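Plandine Wool Blanket, Queen

The Plandine is a heavy blanket for people who keep the thermostat low and their opinions about it high. It is woven at our mill in Sonorville from undyed wool, weighs enough to discourage getting up, and comes in one color, which we call Oat after a long meeting.

Each blanket is finished with a whipstitched edge in McGrath thread. New ones smell a little of sheep for the first week or so - hang yours over a railing if this bothers you, or get used to the company.

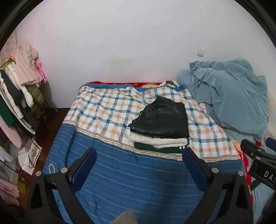

Can I put it in the washing machine?
Cold water, wool cycle, low spin, and dry it flat. The dryer will turn a queen blanket into a very dense placemat, and our warranty does not cover placemats.

Size: queen, 80 inches wide
Fiber: wool, undyed
Edge: whipstitch
Price: $287, or $383 with the matching Dudia throw

We weave in small runs and usually sell out of queens by October. The next batch goes on the looms in July. Orders ship from Sonorville in a plain cardboard box with a care card and a spare length of thread. Returns are fine within a month, provided the dog has not voted.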